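Kategorie: Robotik & Automatisierung › Greifen und Lernen

Nachgemachte Methode greift, aber nur auf weißem Tisch?

Eingestellt am Samstag, 2. Oktober, von lunder_bastelt

Ich versuche seit Juli, die Greifmethode aus dem Tretier-Bericht nachzustellen: Kamera am Handgelenk, Vormachen von Hand, daraus lernt das Netz die Bewegung. Mit 124 Vorführungen auf leerer weißer Platte greift mein Arm ordentlich. Lege ich eine gemusterte Decke unter, fährt er mit großer Würde auf die nächste gedruckte Blume zu und schließt dort die Finger. Im Bericht steht, der Hintergrund sei »weitgehend unerheblich«. Für wen?
Mehr Vorführungen machen oder liegt es an der Methode?

uranel_fan
Mehr Daten. Hilft immer. Sonst mal die Kamera putzen.

Arriaga
Mehr Daten vom selben Tisch bringen dir gar nichts, außer einem sehr gründlich gelernten Tisch. Bei uns war es genauso. Das Netz hatte sich gemerkt, dass alles, was nicht weiß ist, gegriffen werden will. Streng genommen hat es damit ja die Aufgabe gelöst, die wir ihm gestellt hatten.

Wir haben dann den Untergrund gewechselt und absichtlich das Unruhigste genommen, was der Haushalt hergab: Blumenzeichnungen, Schmetterlinge, gern beides. Die Bausteine blieben dieselben.
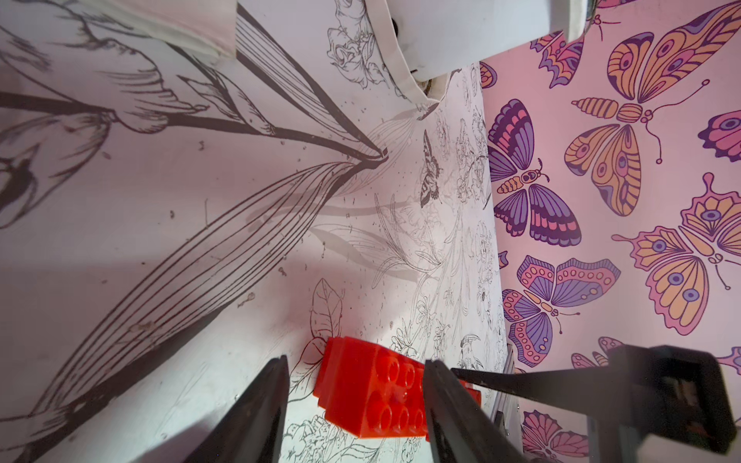

Mit 167 Vorführungen, verteilt auf etwa 15 Untergründe, ging der Griff ins Muster deutlich zurück. Verschwunden ist er nicht. Zwei Dinge noch, die im Bericht nur im Anhang stehen: Die Startposition muss bei jeder Vorführung anders sein — sonst lernt er den Weg auswendig — und die Finger sollten schon beim Vormachen im Bild sein. Farbrauschen auf die Bilder rechnen kannst du zusätzlich, als Ersatz taugte es bei uns nicht.

lunder_bastelt
Kamera ist geputzt, er mag die Blumen jetzt gestochen scharf. Ich hole die Tischdecken.

Kontakt · Impressum · © Uranel Hilfeforum · Nach oben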